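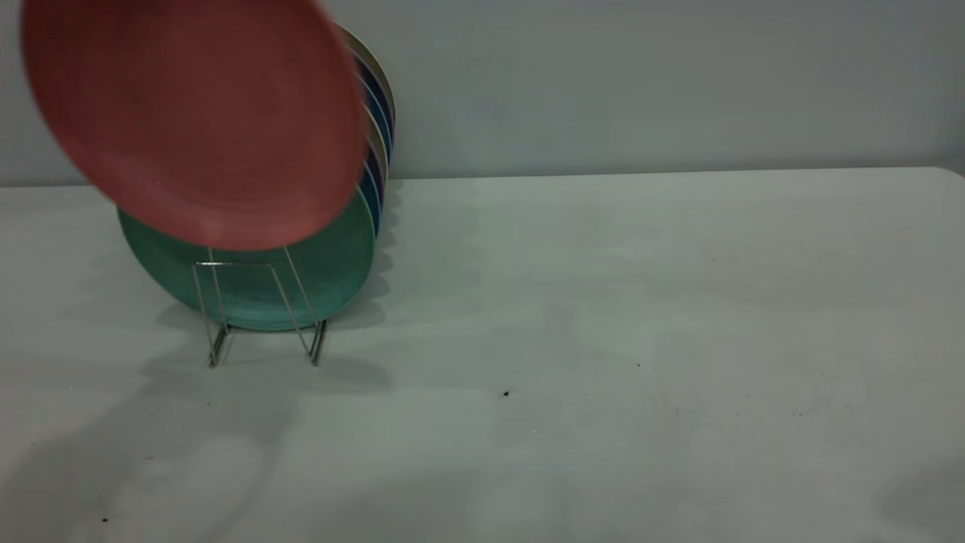
Home Kitchen Cupboards Galleries Letters Search

Plates on Edge: A Small Gallery

I have never trusted a product that promises to double my cupboard. Cupboards don't double. You can put things in them a different way, and sometimes the different way is better, and usually you've paid somebody 12 dollars to find that out. So when Zamfira Stoica told me to stop piling my plates flat and stand them up in a wire rack, I asked her the question I ask about every organizer: where does the space come from?

She said it comes from the air above the pile. I said there was a reason the air was there, and it's called the bowls.

We left it at that for a while. Then I got tired of lifting the whole pile to reach the one color somebody wanted, and I bought a Dristo plate stand from Yokoyama, the housewares place by the bus depot, where they keep the racks next to the mop heads and nothing has a price on it. The box said "holds up to 15 plates." I'll come back to that.

The plates are the mixed Winness set we've had for years, round, in colors that I did not pick and have stopped defending. There's a pinkish one, a green one, blues, navies and some beige ones that go with everything because they barely go with themselves. They get used every day. I mention it because most pictures of organized kitchens show plates I don't believe anyone has ever eaten from.

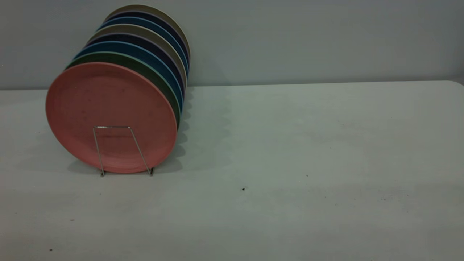
Page last changed: August

Pink in front, green behind it, then the blues, navies and beiges. You see the whole face of the first plate and only the rims of the rest, which makes me doubt one of the bigger claims for this kind of stand, "see everything at a glance." You see everything's edge at a glance. With colors this different, that's enough. With a plain white set I can't think what you'd be glancing at.

The stepped look, each rim a little higher and farther over than the one before, is the part visitors like. Zamfira calls it the fan. It is pretty, I'll give her that much, and it's also the problem. Plates that lean take up more length than plates that don't, and nobody who sells these things puts the lean in the measurements. The box gives you the size of the wire. What you need is the size of the wire with plates in it, and for that you have to go home and try.

My shelf is 11 inches deep. The stand by itself went in with room to spare. Loaded, it went in at an angle, with one rim sticking out far enough to stop the door. I turned it around. I tried it sideways. Sideways works, if you're willing to give up the place where the mugs go, and then the mugs want somewhere to live, and by this point you haven't doubled anything. You've moved the mugs.

So it stays out, on a flat surface against the wall, and I have to grant that it does better there. It's easy to reach and the door problem goes away. But a thing that lives on the counter isn't a storage product any more. It's one more thing on the counter. I'd like the box to say so.

About those 15 plates. I believe somebody, somewhere, got that many into it. I suspect they were thin. Ours have a bit of a rim, and a rim is what decides how close one plate can sit to the next, however many you'd like to fit. I never tried for the full number. I put in what we use, and that looked like plenty of stand to me. If you own more plates than that, I'd measure the rims before believing a carton.
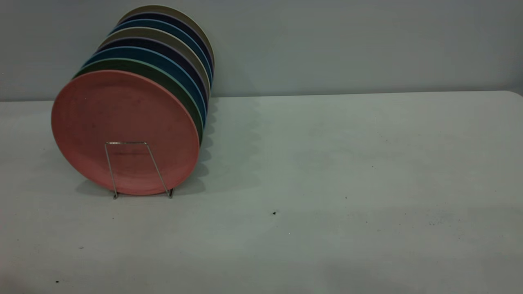
Then there's the matter of order. Every article on the subject tells you to sort by color, light to dark or in some kind of rainbow. I tried it for one evening. It lasted until the dishes were done by someone else. Now the blues and navies turn up with beige between them and I've come to like it that way, partly since it proves that the plates are in service.

What I would do is keep the odd one in front. We have plenty of blue and only one pink, so the pink goes first, where it can be taken without disturbing anything. It comes out for toast and goes back to the same spot. It shows every mark, too. A matte finish hides shine and nothing else, and I'd be careful of anybody who says matte plates "never look dirty." Put one at the front of a row where you see it all day and get back to me.

Getting a plate out is easy. I was ready to complain about this and I can't. You take the rim, lift, and the others stay put, provided you take from the front. Taking from the middle is a different job. The neighbors lean in on you, and you have to hold one back with your other hand, so it's a two-handed job unless you're braver than I am. In a flat pile I'd have had to lift everything on top, so the stand still wins. It wins by less than advertised.

Putting one back is where I'd slow down. You come at the rack with the plate tilted, you can't quite see the wire you're aiming for, and the first try often ends with two plates sharing a space. They'll sit that way quite happily until you pull one and get both. Tilt it more than you think you need to, let the bottom edge find the wire, and only then let go.

The wire itself is thin and silvery and I've got no strong feelings about it. Zamfira has an older stand from Nelta with thicker rods and says hers is steadier. She may be right. She may also have paid more for it, and people tend to find the expensive one steadier. I offered to swap for a week so we could both find out. She declined, and I've drawn my own conclusions.

Yokoyama takes returns for 90 days, and I kept the receipt under a magnet the whole time, fully meaning to use it. I didn't. That isn't a recommendation. I've kept plenty of things past their return date out of plain laziness, among them a bread box that won't close. But I use the stand daily and I don't use the bread box for anything, so take that for what it's worth.

A few answers to letters:

Encarnación Esteban writes that she stands her dinner plates up inside a deep drawer and never has trouble with doors. I'm sure that's so. It's a good argument for having a deep drawer. Mine are shallow and full of lids.

Another reader asks if plates chip more when they stand on edge. I don't know. I've seen people claim it both ways with equal confidence and no plates to show for it. Ours haven't chipped yet, and I wouldn't want anyone to hang a theory on one kitchen.

And to the reader who wants to know if I'd buy a second stand for the bowls: bowls don't stand up, whatever the catalog says. They nest. Leave them in their pile, where they were doing fine, and spend the money on a drawer liner, or on lunch.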